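Open day at Pidlow, Sun 11 May

The Pidlow site opened its training hall to visitors for the first time since January. There were 68 of us on the morning tour, split into small groups.

Our guide was Taner Kocabaş. The job on show was handling wheel hubcaps, taught by remote control. An operator moves the arm through the whole task and each run is stored. They have 204 good runs so far and want 3,000 before they let the arm try on its own - the earlier job, taught by hand, needed far fewer. Beginners tend to grip too hard and rush the turn, he told us. 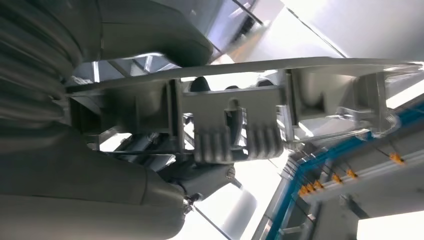
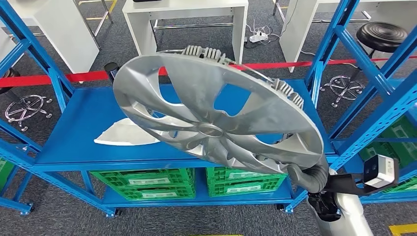

Sipho Swanepoel wrote to me afterwards that the total matters less than who does the driving. At Saragih they had 162 runs from a single operator, and the arm picked up all of his habits, including a pause before every grip. They brought in two more people and started again.

I asked about pay for operators and was told it is the same as on the line. Shifts at the controls are kept to an hour. Tea was in the canteen. The next visit is to Zirnia, and places go through the usual list.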